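Flurkent Hand Balm by Jurkik — Unscented, 43 g tin

If your hands take a beating through the colder months, we think you'll get along very well with this one. Flurkent is a thick, slow-melting balm made with shea butter, beeswax and a little oat oil, and we've kept the scent out of it entirely so that it won't argue with your perfume (or your lunch!). Scoop out a bit the size of a pea, warm it between your palms and work it in from the wrists down, saving the last of it for your cuticles.

It takes a few minutes to sink in, so please be patient with it. A lot of our customers like to put it on at bedtime under a pair of cotton gloves, and we've come to do the same ourselves from December on.

Wearing polish? Put the balm on after your top coat has fully set. If you're about to paint your nails, wipe the nail plate clean first — any oil left behind will make even a good polish lift at the tips. 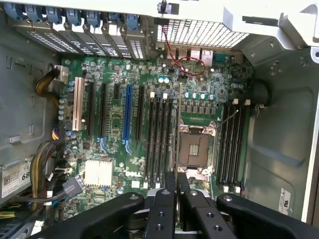
The tin has a screw lid and slips easily into a coat pocket or desk drawer. Keep it out of a hot car, where it may turn grainy; it's still perfectly fine to use if that happens, just a bit less silky.

Size: 43 g
Best within 6 months of opening
Contains beeswax, not suitable for vegans
Also available: Brukero Cuticle Oil, Gebremichael Foot Cream
Unopened tins may be returned within 14 days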